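Utilizamos cookies propias y de terceros para mejorar la experiencia de navegación. Si continúa en esta página, consideramos que acepta su uso. Aceptar | Configurar

Stodham (brazo robótico)

Stodham es un brazo robótico de sobremesa de construcción casera, desarrollado en el taller compartido Trangate por Ismael Frota y, desde la segunda versión, también por Eimear Mac an tSaoi. Está pensado para manipular recipientes domésticos ligeros y se monta con piezas impresas, servomotores comerciales y perfilería de aluminio. Los planos circulan entre los socios del taller y se han reproducido con variaciones en otros espacios del mismo tipo.

Origen

Frota empezó el proyecto como sustituto de un brazo anterior, llamado Shen, cuya base giratoria acumulaba holgura con el uso. De aquel diseño se conservaron el hombro y la fuente de alimentación. El resto se volvió a dibujar durante un invierno y la primera versión quedó montada en marzo. Mac an tSaoi se incorporó después para rehacer el cableado y escribir el programa de control, que recibió el nombre de Anumix.

Construcción

La estructura se apoya en una placa de aluminio atornillada al banco. Sobre ella gira una columna con dos rodamientos, a la que siguen el brazo, el antebrazo y una muñeca de dos ejes. Las piezas impresas suman 17 y se fabrican en PETG, salvo los engranajes de la muñeca, que son de nailon. El alcance máximo es de 400 milímetros, medidos desde el eje de la columna hasta el centro de la pinza.

El cableado discurre por el interior del antebrazo en la segunda versión. En la primera iba por fuera, sujeto con bridas, y se enganchaba al girar la base. La cámara va fijada junto a la muñeca y se conecta por un cable plano independiente. 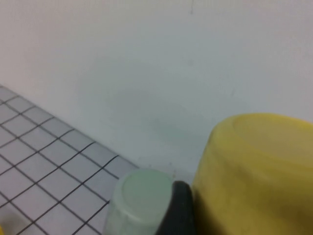
La pinza de Stodham tiene dos dedos paralelos movidos por un único servomotor mediante una cremallera doble. Los dedos son desmontables, con dos tornillos cada uno, y su forma se modificó varias veces por el problema de los objetos contiguos. Un dedo gris oscuro de punta redondeada y algo afinada ocupa menos sitio entre dos recipientes próximos, como un vaso translúcido verde menta y un recipiente amarillo bastante más alto, aunque tape una parte del vaso en la vista de la cámara. Los primeros dedos eran rectangulares y tendían a desplazar el objeto vecino durante la aproximación.

Programa de control

Anumix se ejecuta en un ordenador de placa única y se comunica con los servomotores por un bus serie. Guarda cada trayectoria como una lista de posiciones articulares a razón de 15 lecturas por segundo. El brazo puede moverse a mano con los motores sin par para registrar un recorrido y repetirlo después. Hasta la segunda versión, el repositorio acumulaba 2896 líneas de código, sin contar las bibliotecas externas.

La calibración se hace llevando cada articulación a su tope mecánico. El procedimiento debe repetirse cuando se desmonta la muñeca o se cambia un servomotor.

Limitaciones

La carga útil disminuye de forma apreciable con el brazo extendido. Los recipientes translúcidos resultan difíciles de separar del fondo cuando este es blanco, y el umbral de detección se ajusta a mano para cada banco. Tampoco hay sensor de fuerza en los dedos; el cierre se detiene por consumo del servomotor, un método que puede deformar los vasos de pared fina.

Variantes

En Trangate existe una versión con la columna más baja, destinada a trabajar bajo una estantería. Comparte la muñeca y la pinza con el modelo original y utiliza el mismo programa, con otro archivo de dimensiones.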